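Flidell token

The Flidell token is a small brass trade piece struck for the Flidell ferry, and I'll admit up front that it's my favorite thing in the whole hobby (I own 21 of them, which my family thinks is plenty). Records from the Dotstead mint shop put the mintage at 3,557. You'll find two main types, the plain edge and the reeded edge, and the reeded one is a lot harder to track down!

Most survivors grade Very Fine or lower, with wear on the ferry's smokestack first. I've only ever held one with full luster, and I still think about it. 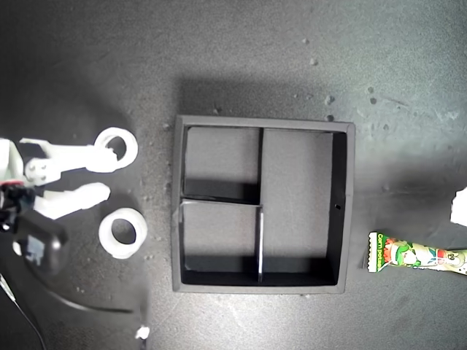 Ye-ji Moon disagrees with me on the edges, and wrote in to say that the reeding was added later by a jeweler and shouldn't count as a separate type at all. Maybe so, but the reeded pieces weigh the same as the plain ones, and I'd expect them to come up a little light.

Prices are all over the place. A decent plain edge went for 80 dollars at the Gusus sale in October, and a cleaned one brought 56.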